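Plovent Craft Swap: Frequently Asked Questions

So you've heard about the swap and you want to know how it works. Great! We get a lot of the same questions in the weeks before each one, so we've put the answers in one place. If yours isn't covered, write to us through the contact form and we'll do our best to answer before the doors open.

What is the Plovent Craft Swap?

It's a morning where people who make things bring what they no longer need and go home with something they do. Yarn, fabric, beads, stamps, paper, half-finished kits, tools, pattern books — all of it is welcome. We hold 2 a year, in March and in October, in the big hall at the Amarasinghe Center.

Does it cost anything?

Entry is free and so is everything on the swap tables. The only things with a price are the drinks and baked goods at the snack counter, and please do try the lemon bars.

How do the tokens work?

When you check in, we look over what you brought and hand you tokens for it. A small item (a skein, a bag of beads, a fat quarter) gets you one token. A medium item, such as a full kit or a good pair of scissors, gets you two. Anything large, like a cutting mat or a table loom, gets you three. You spend them the same way. There's a limit of 48 tokens per person, and trust me, that is a LOT of yarn.

I'm brand new and have nothing to swap. Can I still come?

Yes, please come! Every first-timer gets three starter tokens at the door. Some of our most regular swappers started out with a starter token and a single crochet hook.

What can't I bring?

No open paint or glue, no spray cans, nothing with mold or a strong smoke smell, and no sewing machines that don't run. Needles and blades need to be in a case or taped into a piece of cardboard. We also can't take large furniture, even if it's a really beautiful sewing cabinet. (We've been tempted.)

Do you take finished pieces, or only supplies?

Both! Finished pieces go on the Little Things table, which has become a favorite stop for a lot of people. Charms, brooches, bookmarks, tiny pouches, key rings, zipper pulls. Everything on it is worth one token, whether you made it yourself or just have one too many in a drawer. Please check that clasps and rings close properly before you hand them in.

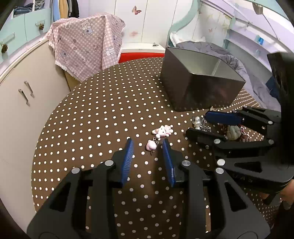

Can I bring my kids?

Absolutely. There's a make-and-take corner with paper, felt and pony beads, and kids can use it for as long as they like. Children under 12 need a grown-up with them. Kids can also earn and spend their own tokens, and they drive a hard bargain.

What time should I get there?

Check-in opens at 9 a.m. and the tables open at 10. We wrap up at 1 p.m. If you're after fabric, come early, as it goes fast. Beads and paper hold out much longer, and the last half hour is lovely and quiet if you don't like crowds.

Where do I park?

Use the lot behind the building, off Zidetti Street. There are 17 spaces plus two accessible ones right by the side door. When that fills up, street parking on the north side is free all morning. The side door has a ramp and there are no steps inside.

What happens to the leftovers?

You can take your own things back until closing. After that, usable supplies are sorted and passed along to local classrooms and senior craft groups.

Can I save my tokens for next time?

You can! They stay good for the next swap, so tuck them somewhere safe. We can't replace lost ones.

Can I help out?

We'd love that. Helpers come at 8 a.m. to set up tables or stay until 2 p.m. to pack away, and they get five extra tokens plus a free coffee. Pick "Helping" in the contact form and tell us which shift suits you.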